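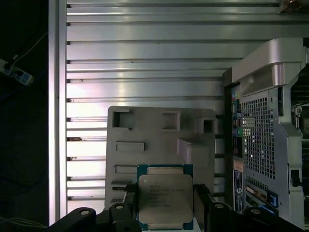 4. Fitting the processor

Read the whole section first. Takes 15 minutes if you don't rush it. Power off, lead out, side panel off (section 3).

Caution: no fingers on the underside, ever. No fingers in the socket either. A bent pin is not covered.

4.1 Before you start

1. Put the wrist strap on. Clip to bare metal on the chassis, not a painted bit.
2. Clear the bench next to the case. Cloths, cups, loose screws, all away.
3. Get the processor in its tray within reach. Leave it in there till the socket is open.
4. Check the part number on the job sheet against the printing on the metal lid. Print is small and wears faint, use the lamp. Can't read it? Stop, ask Stela Oprea for the box label.

4.2 Opening the socket

1. Undo the load frame in the order marked on it. Driver straight, no leaning.
2. Lift the frame till it stays up by itself.
3. Take the plastic cover off and keep it. Boards going back to Pascu wthout a cover get refused.

4.3 Putting it in

1. Hold the processor by two opposite edges. Light grip, metal lid facing you.
2. Find the corner mark. Match it to the mark on the socket.
3. Lower it flat. Straight down, no sliding.
4. Look from the side. All four edges level? Good. If one is high, lift out and start step 2 again.

Note: it should drop in under its own weight. Do not push. If it won't sit, it's turned the wrong way or theres something in the socket.

4.4 Closing up

1. Frame down. Do the screws up a bit at a time, in the marked order.
2. Wipe the lid with a lint-free cloth. Let it dry.
3. Paste, then cooler, see section 5.

Caution: don't power up without the cooler, not even for a quick test.

Dropped one? Back in a tray, red tag, form 2653 to Mircea Neagu. Don't fit it to see if it works.

Draten set-up guide, revised May 9, 2025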